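Search this site Search Go

Laundry table news from the Rinport Robotics Club

Our Nivo group is now in week 5 of the folding project, and I am asked to write the report this time. Please excuse my grammar, it is my third language.

The task for this term is simple to say. The arm must pick up one t-shirt from a small pile, lay it flat and fold it in the centre of the table. Last term we used only plain towels, and the program from that time is not enough. A towel has four corners and a shirt has sleeves, a collar and an inside.

Members brought clothes from home in all colours. White shirts are the most difficult for us, as our table is also white and the edge is hard to find. The pink one with the pixel Mario is the favourite of the younger members, so it gets a lot of practice. We have now 3,702 recorded grasps on the Dizon computer, and nearly 20 of them still have no label. If you have a free evening in April, please come and help with labelling. You need no programming for this.

At the Brurulum open day we will show the folding to families. We have a place for 21 visitors at one time, so please tell us early if your class wants to come. Clean old t-shirts are still welcome, children's sizes also.

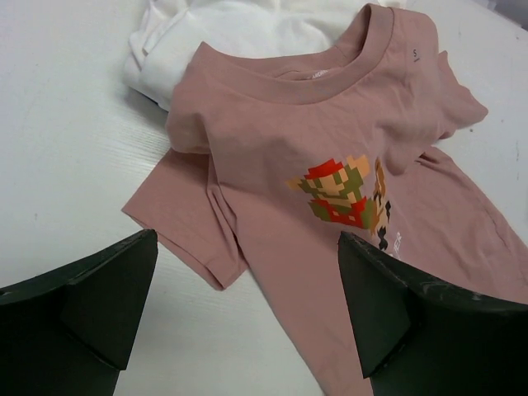

What to bring to the next meeting

Your own laptop and charger, and closed shoes for the workshop. The side door is open from 6 p.m.

Related items
Towel folding: what we learned last term
Open day at Brurulum: how to book
New members' evening

Contact the club | Copyright Rinport Robotics Club | Back to top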